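Zwei Arme mehr in der Näherei: ein Rundgang bei Vinel

Bei Vinel werden Stillkissen, Seitenschläferrollen und gepolsterte Stofffiguren genäht, gefüllt und verpackt. Seit April stehen in der Halle neben den Nähplätzen auch Roboterzellen. Wir waren mit der Kamera dort und haben vor allem gelernt, dass ein Kissen ein ausgesprochen unkooperatives Werkstück ist.

Yae Wada hat elf Jahre lang Bezüge gewendet und Füllung zurechtgeklopft. Heute heißt ihre Stelle »Prozessbegleitung Textil«. Sie klopft immer noch, hat dafür aber ein Tablet bekommen. Das Gehalt ist um eine Stufe gestiegen, die Zahl der Besprechungen um 3 pro Woche. Über das Verhältnis möchte sie sich nicht äußern.

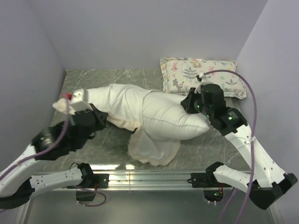 Teamarbeit am weichen Objekt: Der linke Arm hält das schmale Ende, der rechte drückt ins Polster. Das Blümchenkissen lehnt an der Rückwand und schaut zu.

Gegriffen wird nach einem Programm, das Tetsuya Kuroda mit den Näherinnen erarbeitet hat. Seine erste Fassung hieß »Murkar« und behandelte jede Naht wie eine Blechkante. Die zweite heißt auch »Murkar«, hört aber auf Frau Wada. Wo man anfasst, damit sich nichts verdreht, stand vorher in keiner Arbeitsanweisung. Das wussten die Hände, und die hatte bis dahin keiner gefragt.

Entlassen wurde niemand, umgesetzt wurden vier. Uthai Phetsri prüft jetzt Nähte und vermisst den Lärm der alten Stopfmaschine, was ihm in der Kantine keiner glaubt. Blažena Slanina vom Betriebsrat hat durchgesetzt, dass die Zellen in der Mittagspause stehen. Technisch nötig ist das nicht. Es isst sich nur ruhiger.

Im letzten Auftrag waren 1.866 Stück zu fertigen. Die Krümel unter den Nähtischen fegt weiterhin die Frühschicht.

Kommentare (3)

nadelkissen_72
Prozessbegleitung, soso. Bei uns hieß das »kannste mal eben«.

M. Ogura
Und wer wendet jetzt die Bezüge? Das war bei uns immer die schlimmste Arbeit.

Fliretti
Mittagspause für Roboter, aber unser Drucker läuft durch. Schöner Bericht!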